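To: Rizwan Barua, Skorkska
From: Yabsira Hadgu
Tuesday, October 1, 2019
Progress report, meeting room water and tabletop supplies, second period

You asked for a plain account of whether the money is doing what the proposal said it would. My short answer is that part of it is, and part of it I can't tell yet. I did not write the proposal, so I have tried to go by what was promised in it and leave aside what people have told me since.

What was promised

The proposal had three aims. Bottled water would be put out on the tables before each session, so people would stop leaving to look for it. Tables would be kept clear except for the water and whatever the session needed. And leftover bottles, full or part full, would be dealt with the same day. The grant covers supplies and a few hours of Kedir Endale's time each week.

Water

We have bought 1,367 bottles so far. The plan allowed for 1,000 in the same period. Kedir's explanation is that attendance was higher in the first weeks, and the sign-in sheets do back him up for two of those weeks. They do not back him up for the rest. My own view is that we are putting out too many bottles and then losing track of them. A bottle gets opened, somebody takes a few sips, it sits there, and at the next session a new one goes next to it because no one wants to drink from the old one.

Cases come in packs of 24. Zewditu Tefera suggested switching to packs of 12 so that less gets opened at once. I don't see how the size of the pack changes what people do at the table, and the smaller packs cost more per bottle. I have asked her to try it for two weeks before we argue any further.

The bottles themselves have no place to write a name. With the green C'estbon label (怡宝) around the middle there isn't much bare plastic left that will hold marker, and the cap is ribbed. 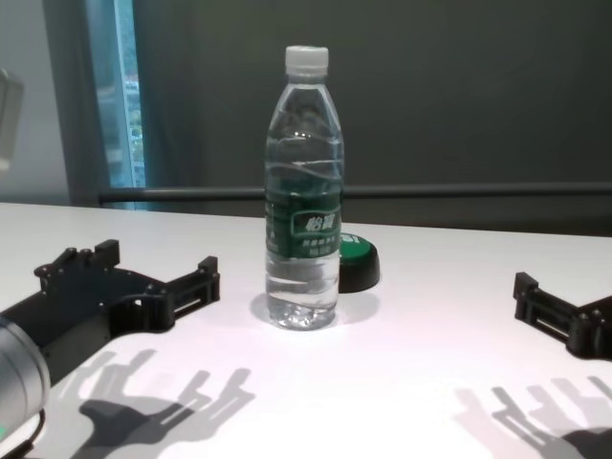

Stickers on the caps were tried in the second week. They came off. Getachew Gebru then bought a roll of colored tape out of the supplies line, which I only learned about from the receipt. The tape holds, but people don't write on it unless they are reminded, and I am not convinced that reminding adults to label their water is what you had in mind when you approved this.

Clear tables

The claim in the last report was that the tables are "now consistently clear." I would not sign that sentence. They are clear when Kedir sets them up. By the end of a session there are small things on them that have no home, and these get pushed together or moved to the windowsill. The proposal never said where such things should go, so I don't blame anyone for it. A shelf was mentioned in the first meeting with Tuvuro and then dropped from the budget. I would like it back in.

White tabletops were chosen because they show dirt. They do. They get wiped more often than the old ones did, going by Kedir's sheet, though the sheet has gaps and in one place the same handwriting fills in five days at once.

Leftovers

This is the weakest part. Same-day clearing was met in some weeks and missed in others, and we have no record of how much water gets poured out. Without that I can't say whether the extra bottles were drunk or wasted, and neither can anyone else here. From this week a tally goes on the inside of the cupboard door. It's crude, but it will give me something to report.

Spending

Water is over plan. Cleaning supplies are under. The two nearly cancel out, and I'd ask you not to take comfort from that, as the cleaning line is low partly because an order from Drevix arrived late and hasn't been billed.

What I am asking for

No new money. I would like permission to move the unspent part of the cleaning line to a shelf, and to hold the water order at the planned level until the November report. Henríquez has quoted us for a large dispenser as an alternative. I have the quote but not much faith in the savings it lists, as it counts cups as free. I'll send it separately with my notes.

Yabsira Hadgu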